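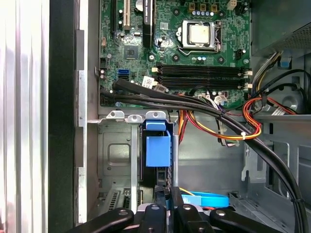
How does a robot know where to put its fingers?

It looks with a camera, guesses where the thing is, moves a tiny bit, and looks again. It does that over and over until the guess is good enough to close the gripper.

I'm Arif Mollah, and I help run the after-school robot club at Kultetside. We have kids from third grade up to sixth grade, and this year our big project is called Gazi. Gazi is a take-apart robot. We want it to help us open up old computers so the parts can be sorted and used again. (The name won by one vote over Captain Screwloose, and some people are still upset.)

So let's talk about what's inside a computer, because Gazi has to learn it and so did we!

The big green board is the motherboard. I think of it as a town. All the thin lines printed on it are roads, and electricity drives along them. The square silver piece with the metal bracket around it is where the processor sits. The processor does the math, and it does a lot of it, really fast. The silver top is there to carry heat away.

The four long black slots next to it are for memory sticks. Memory is like the top of your desk when you do homework. It holds the stuff you're using right now. When you turn the computer off, the desk gets wiped clean. Each slot has little white clips at the end, and to take out a memory stick you push the clips outward first. Our kids learned that on the first try. Gazi needed a LOT more tries.

Then there's the round silver battery, like the kind in some watches. It keeps the computer's clock going when it's unplugged. Battery jobs are for grown-ups in our club, and please leave them for grown-ups at your house too. Those little round ones are very dangerous if somebody swallows one.

The gray box with the mesh is the power supply. It takes electricity from the wall and turns it into the kind the parts can use. We never open that box, even when the computer has been unplugged for days, because it can still hold a nasty shock inside. Gazi isn't allowed to open it either.

Okay, now the hard part. Wires!

You and I can push a bunch of cables out of the way without thinking. For a robot, cables are awful. They bend, they flop, they hide things, and they're never in the same place twice. A metal bracket always has the same shape, but a cable can have a million shapes. One of our sixth graders said it was like asking Gazi to pick up one noodle from a bowl of spaghetti, and I've been using that ever since.

That's why we started with the bright blue drive latch. It's a nice solid piece, it's blue against gray metal, and it has a top shaped like a handle. If you were a robot, you'd pick that one too.

The way we teach Gazi is by practicing. A kid steers the gripper with a controller, and the computer saves what the camera sees and how the fingers move. We want 500 practice runs before the Cetano Challenge in April. Kids take turns in pairs, 8 minutes each, and one person steers while the other one watches for snags and yells "stop!" (They love yelling stop.)

Want to try it at home with no robot at all? Put a kitchen sponge in a shoebox and drop some string on top. Close one eye, look through a paper tube, and pick the sponge up with tongs. Now do it again with the string moved. Did you bump the side? Did you grab string by mistake? I did, both times.

Next month we start on screws, and for that we'll need a whole different kind of hand.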